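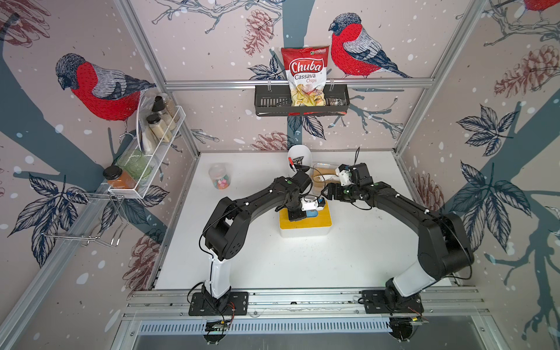 Tillent Hanging Basket, Black

We've been fans of this one since the first sample came in. It's a black metal basket that hooks over a rail or crossbar, so your snacks get a home on the wall and the tabletop stays free for everything else. Two hooks, no drilling if you already have a bar up!

It looks great against a busy wallpaper too (bullfinches and pinecones, in our case), and a bag of cassava chips stands upright in it with the name facing out.

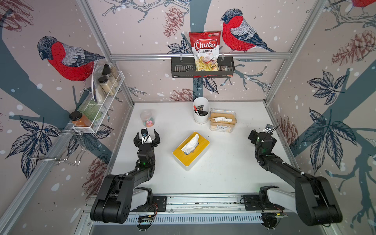
1 min read

What we keep below it: tissues in a white box with a yellow lid, a little clear jar of pastel candies, and a white holder for markers. All small things, all easy to grab.

Ashwin Pai drew the basket for Travodwood, and Cauã Peixoto picked the finish. Hang it at a height you can reach sitting down – you'll use it far more.

Item 2191
Hooks included
Wipe with a soft cloth
Ships in 5 days
Returns accepted for 48 days

Also in the Tillent line: the Cao shelf and the Basurwood tray.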